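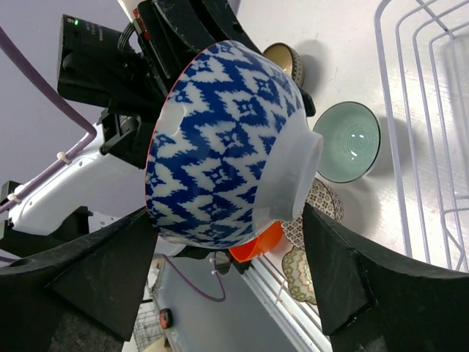
Software Engineer, Manipulation (Planning and Control)

Plunix, Illar site
Permanent, full time
Reference: 591
Closing date: 3 June 2024

Plunix writes the software that runs two-arm robots handling crockery. Our customers are kitchens that wash a lot of mixed dishes: canteens, care homes and a few hotels. They don't buy matching sets, and they don't throw a bowl away when the pattern is discontinued. The software has to pick up whatever is on the table and put it in a rack the right way round, without chipping it and without the two arms getting in each other's way.

We are looking for one engineer to join the manipulation team. You would work on motion planning, grasp selection and low-level control, and on the tools we use to find out why something went wrong. You would report to Gintarė Ozoliņš, who leads the team.

What the software is made of

Cusadell is our planning and control stack. It takes object poses and shapes from perception, picks a grasp, assigns it to an arm, plans the motion for both arms together and sends set points to the controllers. The planner and the controllers are in C++. Task logic, configuration and most of the tests are in Python. It runs on Linux with a real-time kernel.

Hunt is our log and replay tool. Every run on a robot produces a log with joint states, gripper commands, wrist camera streams, planner inputs and planner decisions. Hunt lines these up on one clock and lets you step through them, change a parameter and re-run the planner from any point. It started as a script and has grown. Parts of it are good and parts of it need rewriting.

Perception is a separate team, run by Manju Pal. You would not be training networks in this job, but you would be using what they produce, and you would need to read a confidence value sensibly and argue about what it ought to mean.

What you would be working on

The first year's work is fairly well known. The main items are:

Handover and regrasp. A bowl picked up by the rim is often at the wrong angle for the slot it has to go in. At the moment Cusadell either puts it down and picks it up again or passes it to the other arm, and the choice is made by a set of hand-written rules. We want a planner that compares both options on time and risk and picks one.

Two-arm collision checking near the rack. Wire racks are awkward. If we model the wires as solid blocks the planner refuses motions that are perfectly safe. If we model each wire, the check is too slow. We have a half-finished approach that uses a coarse model far away and a fine one close up, and it needs someone to finish it. The cables along the arms are also part of this. They are approximated as padding on the link at present, and the padding is too generous in some poses.

Contact on insertion. We use joint torque estimates to detect when a dish touches the rack. The thresholds are tuned per dish type by hand. A thin bowl and a heavy one need different treatment, and we would like the controller to work that out from the lift instead of from a table.

Glazed surfaces. Shiny glaze gives bad depth readings and the pose that comes out of perception can be off by more than the slot allows. Manju's team is working on the estimate. On our side, the planner should move a wrist camera to get a second look when it is worth the time. Today it takes the second look always or never, depending on a flag.

Regression tests. We keep a set of 591 recorded picks that every change to the planner is replayed against. The set takes too long to run and contains a lot of near-duplicates. Somebody needs to decide what to keep, and the new engineer would share that job with Normunds Navickas.

You would also take a turn on support. Each engineer is on the rota one week in five. During that week you look at whatever the customer sites send in, reproduce it in Hunt if you can, and either fix it or write it up properly for the person who will. Support is during office hours only.

What we need from you

You should be able to write C++ that other people can read, and you should have worked on code that moved a real machine. It doesn't have to have been an arm. We have people who came from machine tools, from agricultural equipment and from camera rigs.

You should know rigid body kinematics well enough to find a sign error in somebody else's transform. You should have used at least one sampling-based or optimisation-based planner and be able to say where it let you down.

You should be comfortable in Python, Git and a Linux terminal, and be willing to write tests before being asked.

You should be able to write a clear bug report in English. The office works in English and Latvian, and meetings are held in English whenever anyone present would prefer it.

Useful, but we don't expect it: experience with real-time control loops, impedance or admittance control, GPU collision checking, or behaviour trees. If you have maintained an internal tool that other people depended on, please say so in your application. That would help with Hunt.

We do not ask for a particular degree. If you have one, tell us what you did in it. If you haven't, tell us what you have built.

What the job is like day to day

The team's desks are in the room next to the test cells. You can expect to spend 30 hours a month or more at a robot and the rest at your desk. Cell time is booked on a shared calendar in blocks, and there is usually some argument about it before a release. Changes go to simulation first, then to the replay set, then to a cell at reduced speed, and only then to full speed.

Code review is done by one other engineer, normally within a day. Changes to anything that talks directly to the motor controllers need two reviewers, one of whom is Valdis Ozoliņš. He wrote most of the control layer and will go through it with you in your first few weeks.

We release to customers every six weeks. We do not release the week before a public holiday.

There is lifting in this job, though not much of it. Whoever is in the cell sets out the dishes, moves racks and clears up breakages. Safety shoes and glasses are provided. If you have an access need or a health condition that affects this part of the work, we can arrange for somebody else to do it. Please mention it when it suits you, and it will not affect the decision.

Hours, pay and place

The contract is for 40 hours a week. Core hours are ten until three and you can arrange the rest as you like. You may work from home up to two days a week once you have finished your first three months. We can't offer this job as fully remote.

Pay depends on experience. The band is sent to every applicant with the acknowledgement, before any interview, so you can withdraw early if it doesn't suit you.

Holiday is 20 days a year plus public holidays, with extra days added for length of service. There is a probation period of three months. We pay reasonable moving costs for people who don't already live within reach of Illar, and Kaja Strazds in the office can help with permits, bank accounts and finding somewhere to rent.

There is a training budget for each engineer. It can be spent on courses, books or a conference. In February we sent two people to a workshop on contact-rich planning, and the notes are on the shared drive for anyone who joins.

How to apply

Send a CV and a covering note through the form on our jobs page, quoting reference 591. The note should be no longer than a page. Please tell us about one piece of robot or machine software you worked on, what your own part in it was, and one fault you tracked down in it. We read that paragraph before anything else.

A link to code is welcome if you have some you are free to share. Please don't send code that belongs to an employer.

Applications are read as they come in. You will get a reply whether or not we take it further.

The process has three stages:

1. A call of 30 minutes with Gintarė. She will ask about your note and you can ask about the job.

2. A practical exercise. We send you a short Hunt log of a failed placement and a cut-down version of the planner that made the decision. You look into it and write down what you think happened. We ask you not to spend more than an evening on it. A fix is not required. If you would rather do it at our office with someone on hand to answer questions, that can be arranged.

3. A visit to Illar. You will talk through the exercise with Normunds and Valdis, meet Manju, and see the cells in use. Travel is paid. If you can't travel, we will do this stage by video.

We make a decision within a week of the last visit and tell everyone on the same day.

Questions

Technical questions about the role should go to Gintarė Ozoliņš. Questions about pay, permits, access or the form should go to Kaja Strazds. Both can be reached through the contact page, and it helps if you put the reference in the subject line.

No agencies, please.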